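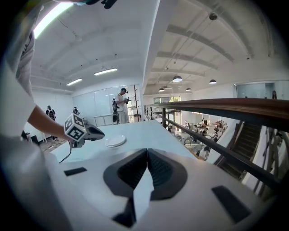
1/ 手持夹爪采集的现场守则，第三版

上周一跟 Rolwood 那边对完了，按条发在这里，方便新来的人翻。只写现场的事，标注和训练另有文档。有意见直接回在对应那条下面。

2/ 先说适用范围。双手各持一只夹爪、夹爪自带相机和标记块、在桌面上做取放动作的采集，都按这份走。固定机械臂的遥操作不归这里管，那边有那边的围栏和急停要求，别混着用。

3/ 术语统一一下，之前三个人有三种叫法。
夹爪：手里拿的整只工具。
指垫：前端夹东西的那两片黑色的。
标记块：印黑白方格图案的白色立方体。
回合：从双手离开起始位到双手回到起始位。
一批：同一张桌子、同一套物品、同一个操作员连续录下来的全部回合。

4/ 开录前检查，按顺序做，做完在表上签字：
标记块每个面看一遍，有划痕、污渍、翘边就换。
标记块用手轻推，不能晃。
指垫擦干净，开合到底各三次。
镜头用镜头布擦，不要用衣角。
线从手腕外侧走，留一个松弯，双手张到最大时线不能绷直。
时钟对齐，存储余量看一眼。

5/ 关于标记块晃动多说一句。第二版里写的是“目测牢固”，太松了，每个人目测的标准都不一样。我们在 Whiteley 那批数据里找到 351 个回合的位姿有缓慢漂移，查下来是同一只夹爪的螺丝。整批重录，花了一个下午加一个上午。所以现在写成用手推，推得动就停用，贴红标签，放到维修盒里。

6/ 螺丝不要自己拧。拧过的夹爪外参就变了，必须重新标定才能回到现场。自己拧紧继续录是这份守则里少数几条会直接作废整批数据的行为之一，另外两条见第 14 条。

7/ 桌面。
桌上只放本批物品清单里的东西。水杯、手机、笔、工牌都不行。
桌面用白色哑光的，有反光就换位置或者关掉正上方那盏灯。关灯要记到日志里。
物品初始位置按随机表摆，不要凭感觉“随便放一下”。人随便放的位置很集中，我们画过热力图，基本都在惯用手那一侧。

8/ 有人问餐具类怎么处理。白盘子白桌面对比度低，这个组合可以录，也应该录，实际厨房里就有这种情况。但是要求：
盘子在起始时刻至少被一只夹爪的相机完整看到。
抓边沿的时候从侧面接近，指垫先张开再靠近。
掉了就掉了，回合标失败，照样上传。不要删。

9/ 失败回合为什么不删，每次培训都有人问。Wycliffe Ndung'u 统计过早期的一千多个回合，凡是现场可以自行删除的组，成功率都漂亮得不像话，拿去训练以后碰到一点滑动就不会处理。现在删除权限收走了，现场只能打标签。

10/ 标签只有四种：成功、失败、中断、存疑。
中断指外部原因，比如有人撞桌子、线脱了、没电了。
存疑指操作员自己说不准。
不要在备注里写“基本成功”。要么成功要么存疑，选一个。

11/ 节奏。动作速度按平时做家务的速度来，不用刻意放慢，也别赶数量。每批上限 30 个回合，到了就放下夹爪离开桌子。手腕累了以后轨迹会抖，这个在曲线上看得很清楚，自己往往感觉不到。

12/ Trevor Sowerby 提过能不能把上限放宽到五十，理由是换批次要重新签检查表，浪费时间。讨论过，没改。检查表做熟了几分钟的事。他后来把表改成了一页纸，字号大了，勾选项放在右边，确实快了不少，现在大家用的就是他那版。

13/ 场地。
我们很多采集是在正常使用中的办公空间里做的，旁边有人开会、有人走动，这是允许的，背景多样对数据有好处。但有几条：
采集桌离楼梯口和栏杆要留出通道，操作员往后退一步不能碰到人也不能碰到扶手。
夹爪、电池、标记块一律不放在扶手上，也不放在栏杆边的地上。楼下有人的地方尤其注意。
三脚架和支架的脚收在桌子轮廓以内，收不进去就在地上贴黄胶带。
背包式设备穿脱都在离栏杆远的一侧进行。

14/ 人员与隐私，这条重点看。
广角镜头看到的范围比操作员以为的大得多。你觉得自己在拍桌子，其实天花板、楼下、隔壁玻璃间都在里面。
所以：
入口处和楼梯上下都要有采集告示。
同层的人口头告知一遍，不能只靠告示。
有人表示不愿入镜，当场停录，换角度或者换时间，不要劝。
屏幕、白板上有字的，开录前擦掉、翻面或者遮住。
没有告示就开录、有人拒绝后继续录，这两种情况整批作废，没有补救流程。

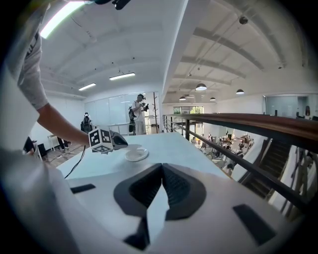
15/ 告示的文字用统一模板，Kelly Bickerstaff 在维护，各站点不要自己改措辞。模板里写了采集目的、保存期限、联系方式、怎么要求删除。印的时候 A3，别用 A4，贴在楼梯上没人看得清。

16/ 收到删除请求以后：
当天登记，写清楚时间段和位置。
该时间段的所有回合先冻结，不进训练集。
能打码的打码后由本人确认，不愿意打码方案的直接删原始文件和备份。
处理完回复请求人，抄送 Kelly。
不要在现场跟人解释半天技术细节，登记下来就行。

17/ 多人同场。
同一个空间里有两组以上同时采集，标记块编号不能重复。这个听着像废话，但在 Tolladthorpe 就出过一次，两组各带了一套编号相同的标记块，距离又近，对方的标记块进了这边的画面，跟踪跳来跳去。
现在每套标记块出库登记编号范围，到场以后由现场负责人念一遍，各组核对。

18/ 现场负责人每场一个，开录前定下来，写在白板或者日志第一行。负责人自己可以参与采集，但是有权叫停任何一组，不用说明理由，事后再讨论。叫停口令统一喊“停”，听到的人把夹爪放到桌上，张开，手离开。

19/ 有人喜欢听到“停”之后把手里那个动作做完。不行。夹着东西就放下，放不稳就让它倒在桌上。

20/ 线缆。
挂在夹爪下面的线允许自然垂着，但不能垂到膝盖以下。
桌边有线经过的位置不要站第三个人。
线接头处每周检查，外皮有发白折痕的换掉。换线不需要重新标定，记日志就可以。

21/ 手和衣服。
袖子挽到前臂中段或者穿短袖，宽松袖口会挡标记块。
手链和大表盘摘掉。
两只手尽量别交叉，交叉时上面那只手臂会把下面的标记块挡住。任务本身要求交叉的，在日志里注明任务编号。

22/ 遮挡的容忍度。标记块连续看不见超过一秒，回合标存疑。采集端现在有提示音，听到长音就是超了。短音可以忽略。提示音不许关，觉得吵可以戴单边耳机。

23/ 光线。
室内灯管加窗户自然光的混合环境没问题，锁定曝光就行。锁定的时候镜头对着桌面，不要对着灯管或者窗户，否则桌面会全黑。
傍晚光线变化快，每批开始都重新锁一次。十二月下午尤其短，Birger Wikström 那边四点以后基本只剩灯光，他们的做法是把午后两批标成一组，天黑后另算一组，其他站点也照这个来。

24/ 标定。
每天第一批之前做一次，换电池后不用做，摔过必须做。
摔过的定义：离手落到任何表面，高度不论。落在地毯上也算。
标定结果超限就停用，不要反复做到刚好过线为止。最多两次，两次都不过就送修。

25/ 说一下“刚好过线”的问题。Clukville 站点有一天的日志里同一只夹爪标定了九次，第九次过了，然后录了一整天。日志写得很诚实，所以能查出来，要谢谢写日志的人。但那天的数据后来只能放进低置信度的池子里。

26/ 日志格式，每批一行：
站点、操作员代号、夹爪编号（左、右）、标记块编号范围、物品清单版本、随机表页码、起止时间、异常。
没有异常写“无”，不要留空。留空的话，审核的人分不清是没事还是忘了填。

27/ 操作员用代号，不写姓名。代号和姓名的对照表在各站点负责人手里，不上传。Brigitta Moser 审过这一条，她要求对照表加密保存，离职后按期限销毁，已经写进附录。

28/ 上传和核对。
当天录的当天传，网络不行就先拷到加密盘。
传完核对文件数。左右两只夹爪的文件数必须一致，差一个都要查清楚。
上个月有一批报上来 1317 个文件，奇数，左右显然对不上，系统居然放行了。最后在右手那台的缓存里找到了漏传的一个。校验脚本已经改成不一致就拒收。

29/ 新人上岗流程：
读完这份，口头过一遍第 6、14、18 条。
跟一场，只看不录。
第二场在负责人旁边录，数据进练习库。
第三场开始正式录，第一批由别的站点的人审。
没有例外，以前做过遥操作的人也一样。两种工具的手感差别很大，遥操作出身的反而容易动作过慢。

30/ 还没定下来的几件事，先列着：
戴手套录不录。目前不录，Rolwood 有客户想要，等他们给出场景。
左撇子的随机表是否镜像。我倾向于不镜像，另有两个人反对。
液体类物品。防水方案没过之前一律不碰，盛水的盘子和杯子都算。

31/ 补充，有人私信问夹爪能不能借出去拍演示视频。可以，登记，还回来当作摔过处理，重新标定一次再入库。

32/ 还有人问存疑的回合由谁复核。本站点的人不复核本站点的，交换着来，轮值表在共享盘里，文件名带“复核”两个字的那个。复核满 1000 个回合换人。

33/ 附录里的检查表和日志模板都更新到第三版了，旧版打印件请撕掉，别夹在文件夹后面备用。下次修订看第 30 条那几件事谈得怎么样，在那之前有小改动我会接在这条下面发。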